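Call for participants: two-arm table build at the Tresholm shared workshop

Posted Mar 3, 2025 by Jacqueline Leblanc

We are looking for 5 people to join our robot group for the spring. The group is small and meets in the back half of the Tresholm workshop in Donalberg, where we build a table with two arms that can be driven by hand or by a program. The mechanical part was finished in February. Now we need people who will spend evenings with it, drive the arms, write down what goes wrong and help us to improve it.

Both arms sit on one long aluminum rail at the front of the table, each on its own carriage plate, so we can change the distance between them with a few bolts. The walls are covered with a chevron pattern. The objects are simple things: toy blocks, some glassware, a wire rack for wine glasses.
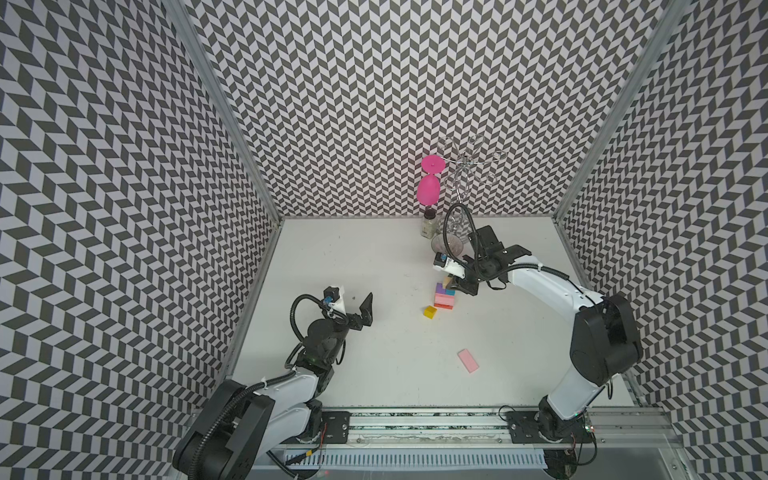

The two arms on the rail, with the blocks and the glass rack at the back.

What you would do

You would take one evening session per week for 7 weeks. In a session you drive the arms through short tasks from our list, for example picking up a block, putting it on another one, or hanging a glass. The list has 152 tasks at the moment and many of them are badly written, so we are also happy if you correct the wording. Our goal is 2,000 recorded attempts before summer. Failed attempts are counted too, please do not delete them.

There is also bench work for those who prefer it. The cables at the carriages need to be put in better order, the fingers of the grippers should get new pads, and Gajewski (our electronics person) would like help with the small circuit boards at the rail.

The most difficult part for new people is the grip. A block that looks well held from the side can still turn when the arm lifts it, and then it lands crooked on the stack. We look at the wrist camera view for this, and you will learn quite fast where the fingers should close.

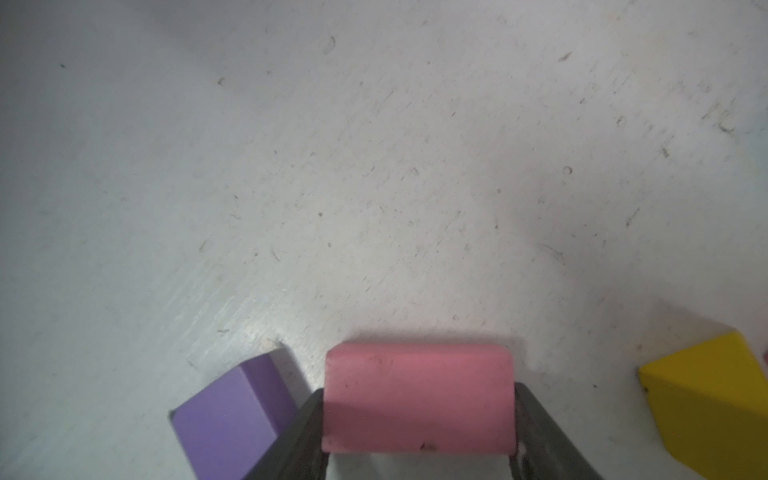
You do not need experience with robots. Patience is more important, and steady hands help. If you can read a little Python, please mention it – our control program, Prera, is written in it and has many small problems that wait for somebody.

What we ask

You are 16 or older and can come to Donalberg in the evening. You have a workshop membership, or you take the guest pass, which we pay for the full period. You do the safety introduction before your first session. Long hair is tied back, and loose sleeves stay away from the rail.

What we offer

There is no payment. You get access to all recordings and drawings, your name in the project notes if you want it, and tea. After the 7 weeks you may use the table for your own ideas when it is free.

How to apply

Write a few lines to Jacqueline Leblanc through the contact form of the workshop, with the subject "Two-arm table". Tell us which evenings are possible for you and if you prefer driving or bench work. A CV is not necessary. We answer everybody, but it can take some days.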